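From the Betia Neighbours newsletter

Sorting the odds and ends

Well, what a lot of small things a household gathers when everyone is home! Eirlys Maddocks has been going through her cupboards drawer by drawer, and her advice is to choose one open bin, grey or any other colour, and let all the little bits land there first. Tall sides are a help (mine kept tipping out of a shallow tray). Don't fuss over where each thing belongs yet, just put the kettle on and sort it at the table afterwards. 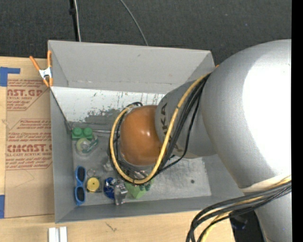
Next month's swap table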